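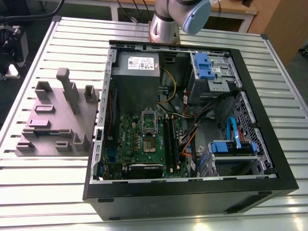

4.2 What the open day taught us

I'd expected visitors to the Julon cell to ask about speed, but most of them wanted to know what the arm does when a cable gets in its way. Fair question! Our PC disassembly demo ran 17 times that day, and in 4 of those runs we had to stop and move a cable by hand (we've counted these as failures in our results).

Figure 1. The Julon cell: desktop tower on its side with the side panel off, 3D-printed fixture tray to the left, arm behind.

I gave the short talk before each run myself - probably too much of it was about the fixture tray, which I'm rather fond of. A party from Plitness stayed for 2 runs and asked if we'd try laptops. We haven't yet, though I'd love to have a go in August.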